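Plemurwood七月发了新专辑，我听了两个星期，一直没写，原因很简单：前一个星期我不喜欢它，后一个星期我开始怀疑是自己不行了。

先交代一下立场。我从他们还在地下室排练、鼓手永远比别人快半拍的时候就开始听。那时候台下站着的人我基本都叫得出名字，其中一半是别的乐队的贝斯手。后来他们签了Gustska，有了像样的封面，有了宣传照，四个人站在荒地里各看各的方向，金属乐队的宣传照都是这么拍的，仿佛每个人都丢了不同的东西。

新专辑叫《Tiêu》。主唱Tài Đàm在内页里写，这个词他想了很久，随便听众怎么理解。我就随便理解了。第一遍听的时候我理解为“胡椒”，因为开场曲确实很呛，双踩从头铺到尾，吉他调得低到我家暖气片跟着响。第二遍我理解为“消了”，因为到了第三首，那股劲儿忽然就没了，换成一段很长的合成器，长到我去厨房洗了个杯子回来，它还在。
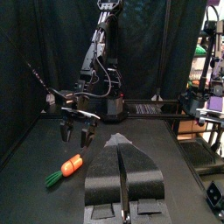 我得说合成器这件事。Plemurwood从前在台上骂过合成器，骂得很难听，有现场录音为证。现在他们请了Tươi Ung来弹键盘，还给她写了一整首没有失真吉他的曲子。老乐迷在论坛里吵翻了，主帖底下804条回复，我一条一条看完的，别问我那天晚上本来该干什么。大致分两派，一派说乐队死了，一派说乐队终于活了，还有个人从头到尾在问鼓手用的什么镲，到我关网页时也没人理他。

我的麻烦在于，那首没有失真的曲子是整张专辑里我重播最多的。Tươi Ung弹得很省，左手几乎不动，右手隔很久才落一个音，Tài Đàm也难得不吼，压着嗓子唱，能听见他换气。有一句歌词写的是冬天把车停在桥下等人，等到收音机没电。收音机没电这个说法严格来讲站不住脚，车载的嘛，没电的应该是车。可是他唱得那么认真，我就替他改成了便携式的。

真正让我不舒服的是混音。前作是Drundex录音棚做的，脏是脏，但脏得有层次，贝斯像一块湿木头垫在最底下。这次换了人，所有东西都擦得锃亮，军鼓每一下都一模一样，像有人在隔壁用同一把锤子钉同一颗钉子。第五首本来是最凶的一首，副歌进来的时候，四轨吉他挤在一起，声音大得很均匀，均匀到最后我只觉得困。我换了耳机，换了音箱，还专门下楼去车里听了一遍。车里最好。我怀疑这张专辑就是在车里混的，顺便也解释了收音机那句。

中段的六、七两首可以合起来讲，它们自己大概也分不清彼此。同一个速度，同一个调，连桥段前面那个停顿都一样。写riff的人手里明显只有一个好主意，又舍不得只用一次。现场连着演应该会很痛快，坐在家里听，我两次以为自己按到了单曲循环。

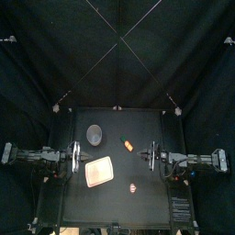
然后是第八首，九分多钟，我前一个星期每次都跳过去。后来有天晚上洗碗，手是湿的，没法跳，就这么听完了。前四分钟是典型的慢板厄运，一个和弦拖到发霉，中间忽然全停，只剩一把木吉他，弹得还有点磕绊，能听到手指蹭弦。我觉得那个磕绊是故意留的，也可能是录到那儿大家都累了。等鼓再进来，速度翻了一倍，老毛病也回来了，鼓手又比别人快了半拍。我站在水池边笑出了声。这么干净的一张专辑，这半拍居然没被修掉，不知道是谁手下留的情。

从那天起我就没再跳过它。顺序也改了，先听第八首，再听没有失真的那首，最后才从头放。Tài Đàm要是知道我这么糟蹋他的曲序，估计会写一首歌骂我，写得快一点的话，还赶得上下一张。

黑胶我也买了，限量100张的那一版，透明灰，编号印在背面右下角，小得像怕人看见。我还没有唱机。唱机是去年卖掉的，当时的理由是以后再也不买黑胶了。现在它立在书架上，挡住了半排书，朋友来了都要问是谁的唱片，我就顺势放第八首，到目前为止还没有人坚持到木吉他那段。

巡演日程出来了，离我最近的一站要坐四个小时火车，开场嘉宾还没公布。票我已经抢到了，站票，靠左，那边一般是贝斯的位置。我想当面听听那块湿木头还在不在。耳塞要重新买，上一副在洗衣机里走完了全程。

有也去那一场的，可以在底下留个言，散场以后一起找地方吃面。那位问镲的朋友要是看到了也请来，我帮你去问鼓手。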